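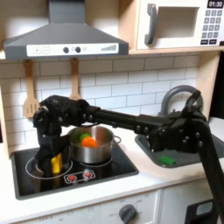
Text and photography: Yasaman Kazemi
Catalog check: Lorraine Stockdale
Dukside Toy Library, Item Gallery
Updated 2 June 2019

Item 698: Play kitchen, counter unit with cooktop and sink

Item 698 is the large play kitchen in the Boateng Room. It is a reference item and does not go out on loan. The loose pieces kept with it can be borrowed separately under their own numbers. This page covers the cooking side of the unit, the pieces in use there, and the way the set is stored and cleaned between sessions. Members asking about the smaller folding kitchen should see the Gidier page, which has its own parts list.

View: cooktop and sink
Pot on the right burner with a carrot slice and green vegetable pieces inside. Yellow block over the left burner, small green piece in the sink.

Cooktop
Glossy black, set into a white countertop, with two burners outlined in white. The burners are printed circles and do not move. The small panel at the front carries two red flame symbols, one beside the other.

The gloss shows fingerprints quickly. Wipe with a damp microfiber cloth and dry at once with a second cloth. Scouring pads leave marks that do not come out, and cream cleaners leave a haze in the corners. Stickers should be lifted with a plastic card. Do not use a metal scraper.

Pot
Stainless steel, shiny on the outside, with a thin wire handle of the kind found on camping cookware. It is catalogued as a loose piece and has its own line on the checkout sheet. Check the handle for play before it goes back on the shelf. A handle that swings freely is acceptable. A handle that has come out of its seat is not, and the pot should go in the repair bin with a tag.

The pot goes through the dishwasher on the short cycle with the other metal pieces. Load it upside down. Water spots are normal here and do not need polishing. We tried a rinse agent for one season and stopped, as it left a smell that several parents asked about.

Play food
The carrot slice is orange and sized so that it can be picked up and dropped into the pot without tipping it. Greens are listed on the sheet as "vegetable, green" whatever they are meant to be. Earlier versions of the sheet tried to separate beans, peppers and cucumber, and the returns never matched the checkouts. Under the current wording they do.

Wash food pieces in warm water with a drop of dish soap, rinse, and lay them on the mesh rack. They must be fully dry before they go into a closed bin. Pieces with tooth marks deep enough to catch a fingernail are withdrawn. Write the withdrawal on the sheet the same day.

Blocks
Blocks from the Tolico set end up in the kitchen at nearly every session and are used as butter, cheese, bread or soap. They are allowed to stay there until the room closes. At closing they go back by color to the block shelf, including any that have been put in cookware or under other pieces. A single block left in the kitchen bins will make the Tolico set short at the next count.

Sink
Dark gray basin, recessed into the counter, with a curved gray faucet behind it. It is for dry play only. The basin collects small items more than any other part of the unit and should be the first place checked when a piece is missing. Run a hand along the front edge of the basin as well as looking into it. Small flat pieces sit close to the wall there and are easy to pass over from standing height.

Crumbs and sand are removed with the hand vacuum and brush head. Wipe afterward with the same cloth used for the counter. Do not pull on the faucet while cleaning behind it.

Range hood
Gray, wider at one end than the other when seen from the front, mounted above the cooktop. Dust it weekly. Adults leaning in to collect pieces from the cooktop tend to meet the hood with the forehead, so work from the side where possible.

Countertop
White. Crayon and washable marker come off with a damp cloth and baking soda, used lightly. Ballpoint does not come off reliably. Report it on the condition card with a short note of where it is, so that old marks are not charged to a new session.

Storage
Loose pieces are divided among 7 clear bins on 4 shelves, to the left of the door in the Boateng Room. Bin labels face out. The order from the top is cookware, utensils, dishes, food. Where a category takes more than one bin, fill the left bin first. Overflow does not go on the floor or in the cabinet below the counter.

The lids with blue clips fit only the deep bins. The shallow bins take the clear lids. Forcing a blue lid onto a shallow bin splits the corner, and replacement lids are no longer sold singly.

Closing routine
Allow 20 minutes. Empty the pot and the sink before anything else, then sort food from blocks on the counter. Wash what needs washing, and start the dishwasher before wiping down. Count against the sheet only after the bins are filled. Sign the sheet and hang it on the hook by the door.

If the count is short, check the sink, then the pot, then the block shelf, in that order. Missing pieces are entered as "not found" on the first day and as "lost" after the next full count.

Condition notes
Unit sound and in regular use. Burner outlines legible. Front panel symbols legible. Hood mounting checked by Lorraine Stockdale and tightened on the left. Pot accepted after handle check. No open repairs on the counter or sink.

The next full inventory is in July. The Boateng Room will be closed to members on that morning and will open as usual after lunch. Bins on loan should be returned by the Friday before.

Corrections to this page can be left at the desk, marked with the item number.

Next in gallery: Gidier folding kitchen
Back to: Pretend play, large items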